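**Second-hand training panel — what are the three lamps telling me?**

**gnoonan**
Our evening class has picked up a control cabinet from a college that was clearing its stores. It's light grey, with a hinged front, and it came with no drawings. We've had it isolated and checked over by the site electrician, Kamran Ghaffari, and he's happy for it to be powered with one of us standing at it.

What I want to know is how people would label the lamps. With the supply on we get amber, green and red all lit together. I'd assumed red meant a fault, but the meter reads sensibly and nothing has tripped. I don't want to tell a room of beginners that red is fine if it isn't.

**viorica_c**
Three lamps in a row, yellow, green, red, left to right? Those are very likely one per phase. They only say that each phase is present. If one goes out you've lost a phase or a lamp. What's on the meter?

**gnoonan**
Three rows on the screen. See below. The door was open at the time and the class had been told to keep their hands behind the tape.

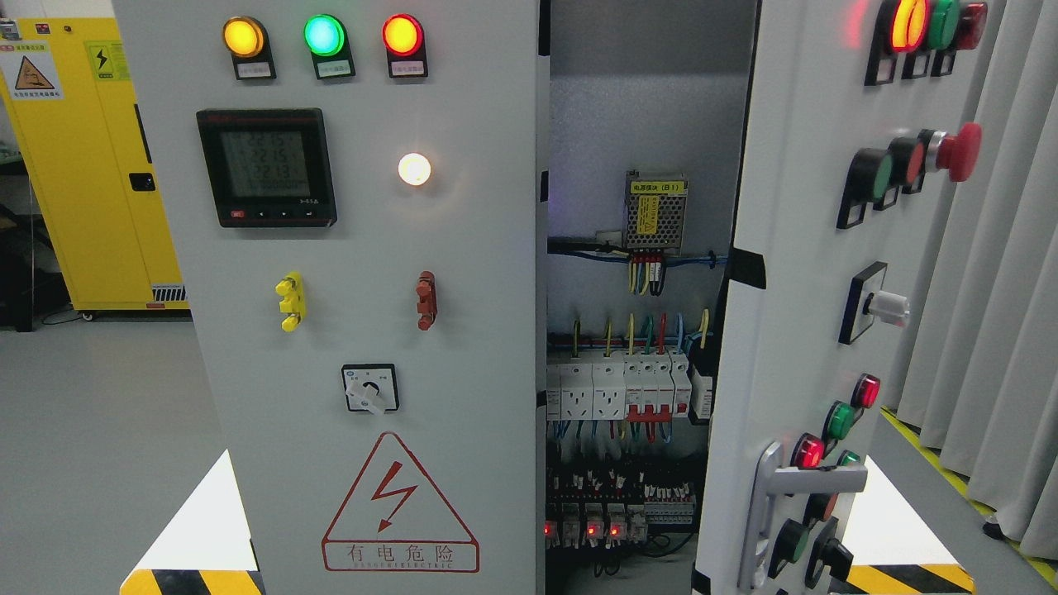
*Jundbridge Panel Builders' Newsletter, Issue 35, p. 17*

They ran it with my letter, so apologies to anyone who has already seen it there. The rows look to me like 225, 221 and 221.

**viorica_c**
Then that fits. If those are volts, each one is phase to neutral, and they're close enough to each other. Line to line you'd expect a bit under 400. I'd stop worrying about the red lamp.

**Mamitz**
I'd be slower to say so. Phase lamps are a guess until somebody has followed the wires back. I've worked on a test rig where amber was "control supply on", green was "healthy" and red was "output live", and all three came on together every day of its life. The lamps looked just the same as these.

There are small label plates under each lamp. What do they say?

**gnoonan**
They're in Chinese, as is the warning sign, apart from a line of English on that one. Fotini in our group is going to get them translated.

**viorica_c**
Fair point from Mamitz. Trace them. But yellow, green, red in that order on a Chinese panel is phase colours nine times out of ten. It's their A, B, C.

**kestrel_lane**
Different question. What are the yellow and dark red terminals on the front for? They look like binding posts. I wouldn't be keen on beginners near those if they're fed from the same supply.

**gnoonan**
We don't know yet. Kamran wants them capped until we do. The rotary switch under them hasn't been traced either.

**kestrel_lane**
Good. I'd do more than cap them, I'd disconnect them at the back. Caps get taken off.

**mairead_d**
I teach on something similar. A few things I'd do before November, if that's when your term starts:

- Draw the door and the inside as two separate sheets. The door has its own controls and it gets confusing on one.
- Number every wire on the breaker row before anyone moves one. Ours had 78 by the time we'd finished, and we still missed the link on the back of the door.
- Note which relays have their LED lit with nothing selected. I can see four red ones in yours. If that changes another day, you'll want to know what it was.
- Work out what the white sockets on the rail are fed from. On ours they were live with the main selector off.

**Mamitz**
Agree with all of that except the order. Sockets first.

**mairead_d**
All right, sockets first.

**viorica_c**
Is the power supply at the top the 24 V one? It has a yellow label, but I can't read it from there.

**gnoonan**
Kamran thinks so and will measure the output when he's next in. I'll put the translation up with it.

**gnoonan**
Update, 30 August 2018. The plates under the lamps are phase A, phase B and phase C, so viorica_c had it. The power supply is 24 V. The sockets are live with the selector off, as Mairéad warned, and we've put a notice on the door about it. The binding posts have been disconnected at the back. Still nothing on the rotary switch.

**Mamitz**
Happy to be wrong about the lamps. Put a meter on the switch contacts with the supply off and write down which pairs close in each position.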